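Girnwood hand-demo set: jewelry into a tin

Last updated: 10 Mar 2026

Girnwood is a set of demonstrations of one household chore, sorting and handling small jewelry at an open metal tin. A person holds a gripper and does the chore by hand. The recordings are meant for training a robot arm that carries the same kind of fingers. The set is kept by Reijo Juntunen and Ngọc Lý. It follows Drorley, the cutlery set, and uses the same folder layout.

## What is in it

There are 2000 training episodes and 26 held-out ones. Each episode has video from the gripper's own camera, the jaw opening, and the gripper's path through the room. Video is stored at full length. The jaw opening and the path are in one table per episode, with a shared clock.

The objects are bangles, bead strings, chains and other small pieces, worked on a blue plaid tablecloth in a bedroom. Pieces may start in the tin or on the cloth, and the mix changes between episodes.
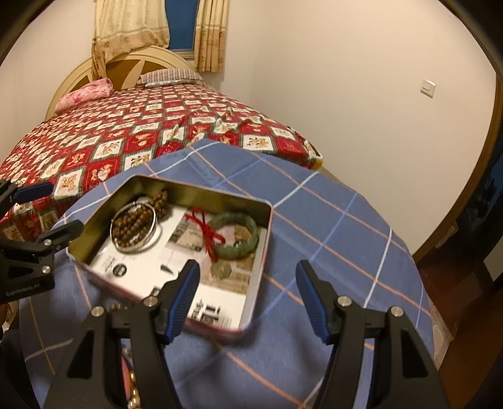 Can I use these recordings if my robot has a different gripper?
It depends on the fingers. If yours are close in length and opening, rescale the jaw column and try a few held-out episodes first. For suction cups or a many-fingered hand, only the video is likely to be of use.

## How the demonstrations are made

The demonstrator holds the gripper where the robot's wrist would be and works at an even pace. Bare hands stay out of the work while an episode is running. If a piece has to be moved by hand, the episode is stopped and a new one started.

Fumbles are kept. A missed grasp followed by a second try stays in as one episode, with `retry` set in the table. Episodes where a piece leaves the table are marked `dropped` and left out of training by default – you can turn them back on in the config.

Bead strings are the slow part. The demonstrator is asked to pinch a string near one end and lift until the rest hangs free before moving sideways. Bangles are taken by the rim. Chains can be taken anywhere, and the path over the tin is up to the person.

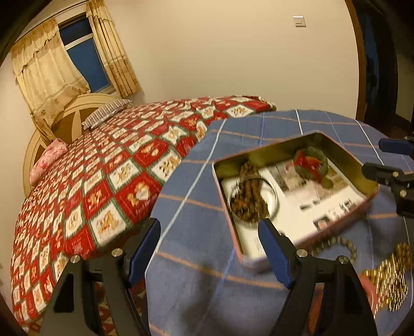

Lift height is not fixed. Early takes had a fixed height and the trained arm copied it even when there was nothing to clear, so the rule was dropped in October. Takes made under the old rule carry `lift_v1`.

## Files

- `episodes/` – one folder per episode, video plus table
- `heldout/` – same layout, do not train on these
- `notes/` – demonstrator notes, free text, spelling not checked
- `config.yaml` – filters and column names

Path values are in meters and start from the gripper's pose at the first video frame. The jaw column runs from 0 (closed) to 1 (open). Version 2 of the table format added the clock column, and the Lotbridge loader reads both versions. The older Chu loader reads only the first.

## Known problems

Shiny metal confuses the tracking now and then, mostly when the gripper is low over a pile and sees little else. Affected stretches have `track_ok` set to 0. Skip them or fill them in yourself.

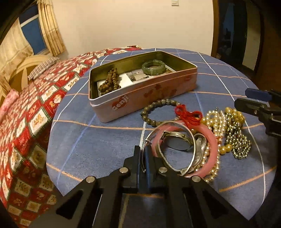

Thin chains are hard to follow in the video once they bunch together, so there are no labels for single chains. A bunch gets one label. Bead strings and bangles are labeled one by one where they can be told apart.

Jaw readings near 0 are noisy. Something thin between the pads can read the same as fully closed, so don't use that column alone to decide whether a grasp held.

## Changes planned

The training part will go up to 3000 episodes. The held-out part stays as it is so that scores can be compared. Send broken files to Ngọc Lý with the episode folder name, and questions on the table format to Reijo Juntunen.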